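Lustport Short Film Days — Frequently Asked Questions
Last updated 25/11/2018

Read this before emailing please. We get a lot of mail and there are two of us on the inbox.

When is it?
Second week of March, Wednesday through Sunday. Full schedule goes up once the jury films are locked. Not before, sorry.

Where are the screenings?
Main program at the Vidmont, downtown. Late shows and the student block at the Prirness, across the river. Check your ticket for which one, people mix them up every year.

How many films this time?
719 submitted, 58 picked. Fourteen of those are by first-time directors. Long list is not published.
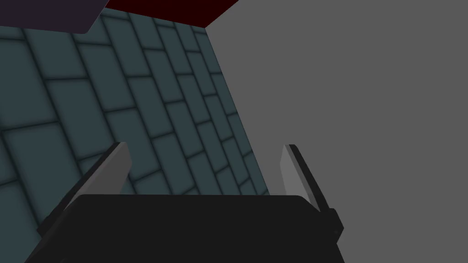

Lustport Short Film Days, general information

Can I still submit?
Closed. Next call opens in summer. Sign up for the newsletter and you'll get the link the same day it goes live.

What are the rules on length?
Under 30 minutes with credits. Fiction, documentary, animation, all fine. English subtitles burned in or as a separate file — not both, it makes a mess on screen.

I bought a pass. Do I need to reserve seats?
Yes for the Prirness, it only has 101 seats and it fills up. For the Vidmont just show up with your pass. Doors close when the film starts and we dont reopen them until the break between blocks.

Can I get a refund?
Single tickets up to the day before. Passes no, but you can put a pass in someone else's name. Email us both names and the pass number.

Are the talks included?
All talks and the Saturday panel on women editors are free, ticket or no ticket. Workshops cost extra and you have to sign up. The Pešek sound workshop is full, waiting list only.

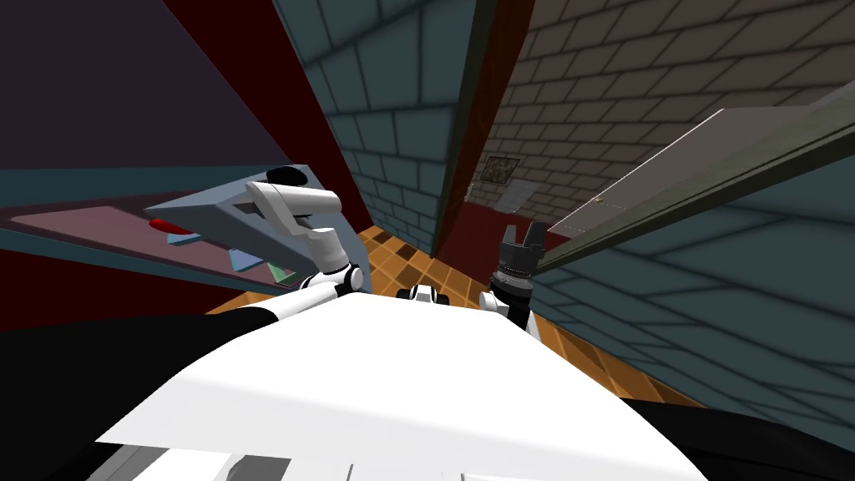 Rafia Lodhi: Please add something about the waiting list. I was on it last year and never heard back, so I didn't know whether to keep the afternoon open or not.

Fair point. New this year: everybody on a waiting list gets an email by noon the day before, spot or no spot. If nothing came, check spam, then write to us.

Is there a student price?
Half off single tickets with a valid student card. Bring the card, they do check at the door. No student price on passes.

Wheelchair access?
Vidmont: step-free from the street, spaces in the back row. Prirness: ramp at the side entrance, ring the bell. Tell us when you book and we'll hold the space.

Can I bring kids?
Sunday morning block is for families, everything else is 15 and up. Some of the films haven't been rated so we play it safe. 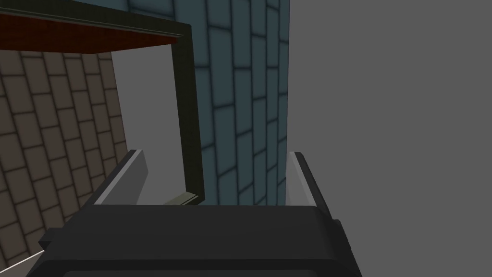

How is the audience award decided?
By paper ballot. You get one at the door with each competition block, tear it at your score and drop it in the box on the way out. Results are read out Sunday night before the closing film.

Press and industry?
Seperate form, see the Press page. Accreditation closes two weeks before opening night. Late requests go to the bottom of the pile.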